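Cover sheet on folding table creases and drags when folding cloths

Anayeli Arriaga
Posted May 30, 2023

I fold small blue cloths on a large table with a pale sheet over it. The sheet is there to keep the cloths off the bare surface. It lies flat after ironing, but within one batch it has moved and wrinkled, and the folded edges no longer line up.
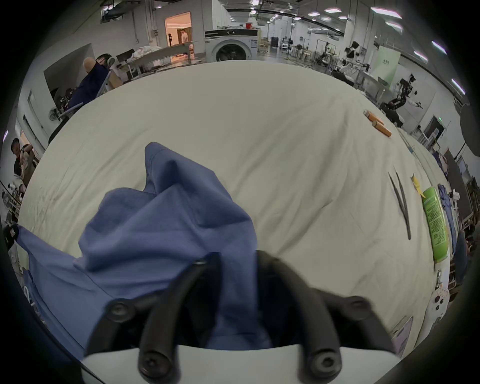 Blue cloth part-way through, with a small black clip on one corner at the table edge.

The clip helps with that corner of the cloth. It does nothing for the sheet. I have tried a heavier sheet (Poris, 300 thread count) and the result is the same.

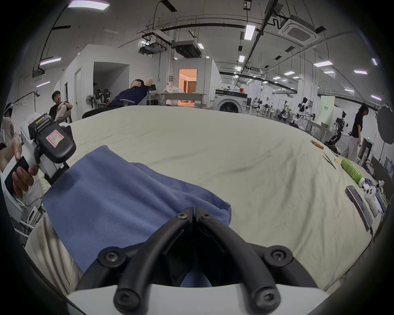

Weight along one side was my next idea. I already keep odds and ends on the right of the table – the tweezers, the green bottle on its side and so on – but small things like these don't hold fabric down. Would elastic be better, or a different cover altogether?

The creases are faint. They mostly run on the diagonal, which makes me think the sheet is being pulled from one corner.
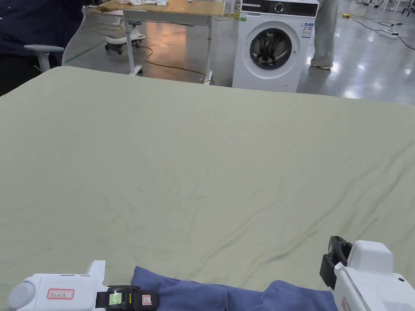
Soledad Mendoza

Diagonal creases usually mean uneven tension. Remove the sheet, wash it at 40 and iron it with the grain. Lay it so that the overhang is equal on opposite sides, then fix the middle of each side before the corners. Use tablecloth clamps. A layer of non-slip underlay beneath the sheet will stop most of the drag.

Eustaquio Bautista

Get a bigger table. Or no sheet.

Anayeli Arriaga

The table is large enough. I will try the underlay. Most of the movement comes when I pinch one part of the cloth and lift the far corner to turn it over, as below.

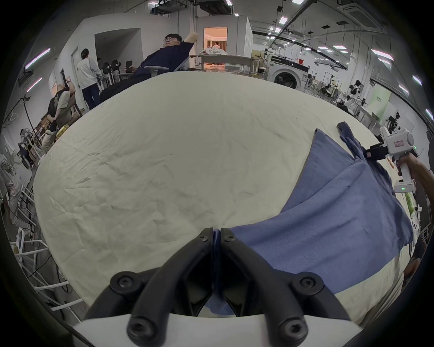
Evaristo Ponce

Lift both ends clear before you turn it – at present one half stays down and can pull the sheet along. I agree with the underlay. Cut it 2 cm short of the table edge all round so that the clamps grip the sheet only.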